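Robot picks toys from a bin, and a Stollbridge lab says it learned how from far less practice

A team at the Stollbridge robotics lab says its latest picking method, called Jemal, lets a robot arm learn to pull mixed objects out of a bin after 2000 practice grasps. Methods of this kind often need many times that. The claim, made in a paper posted in January, has drawn a fair amount of praise online. It deserves a slower read.

The basic idea is simple enough. Most picking systems learn from every attempt equally, so a long run of easy grabs teaches them very little. Jemal scores each attempt by how surprised the software was at the result and spends most of its training time on the surprising ones. Lead author Nyokabi Temba calls it "studying your mistakes instead of rereading your homework."

The trouble starts with the results table. The headline success rate comes from 121 test grasps, all of them made in one bin, with one arm, under the same lights. That is a small test. A lucky afternoon could move the number by several points, and the paper gives no error bars. Temba's group says a longer run is under way, but it would not say when the results will be out.

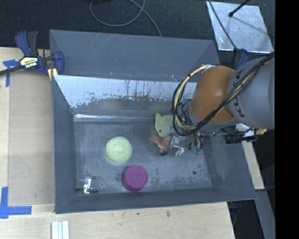
Then there is the matter of what was picked. The test set had 22 objects, and 18 of them had also been used in training. The paper mentions this once, in a footnote on the next-to-last page. With only four new objects in the mix, it is hard to say whether the robot learned something general about grabbing things or just got familiar with a certain pile of toys and cups. The authors write that the method "transfers to novel items." Four is a thin basis for that sentence.

Dorota Krajewska, an engineer at the warehouse equipment maker Zollell, read the paper at our request. She liked the training idea and said she would try it. She was less taken with the speed figures, which leave out the time people spent putting objects back between attempts. "If a person has to reset the bin, that person is part of your system," she said. "Put them in the cost."

Co-author Pak-hei Chung disagrees that this matters much at the research stage. He said the comparison with older methods was fair, as all of them were reset by hand in the same way. He also pointed out that the team has promised to release its code and its full grasp records, failures included. That would settle a lot. At the time of writing, the download page held a short text file and a logo.

See-through objects are another open question. Depth sensors often struggle with clear plastic, and shiny metal walls can make things worse by throwing back glare. The paper folds clear items into the overall average, so a reader can't tell how the arm did on them alone. Asked for the separate figure, Chung said it was "lower, as you'd expect," and offered to send it. It had not arrived by 5 p.m.

None of this means Jemal doesn't work. Picking the hard cases to learn from is a sensible approach, and a cheaper way to train these arms would be welcome in a lot of places. A second group, led by Man-lok Hsueh at Bakdale, plans to repeat the tests on a different arm with a set of objects the software has never met. Hsueh said her group will publish whatever it finds.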